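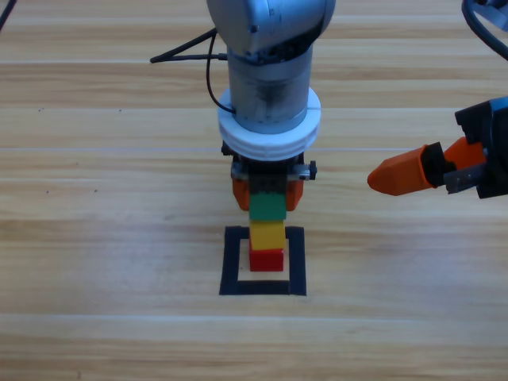 Four blocks, one tape square, two arms.

People keep asking me whether a robot can put the groceries away yet. Short answer: not in my kitchen! But if you want to see for yourself how far along things are, stacking blocks in a taped square is the cheapest test going, and it's pretty much the same job as getting tins onto a pantry shelf.

First up, mark your target. Black tape on a bare table, four strips, corners overlapped (mine are never neat and it doesn't matter). Leave plenty of clear bench all the way around.

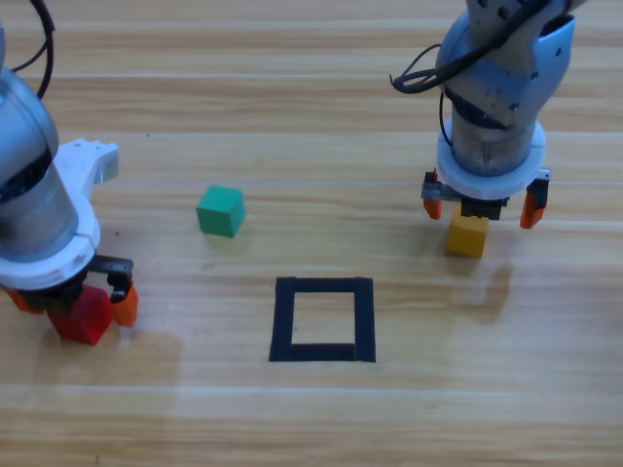 Next, scatter the blocks outside the square and turn a few on an angle. Don't line them up nicely, tempting as it is, because your cupboard won't do that for you either. Decide which arm gets which colour before you start. Hala Sleiman and I skipped that once at Vandlow and spent the whole arvo watching two arms being very polite to each other.

Then run it slowly. I do 23 goes at a time, write down every fumble, and only change one thing between batches. Check the view from the wrist as well as the one from the side, as a stack that looks centred from one spot can be well off from another.
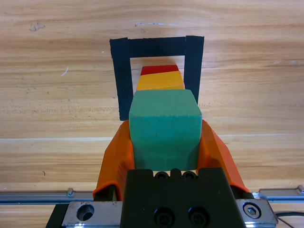 Soft blocks forgive a lot, so once you're happy with those, swap in something harder, like a mug or a box of tea. That's where my tallies go downhill fast. Would I trust it with the dishwasher? No way, but I'd let it tidy the kids' blocks, and if you get yours past four high, send me your settings!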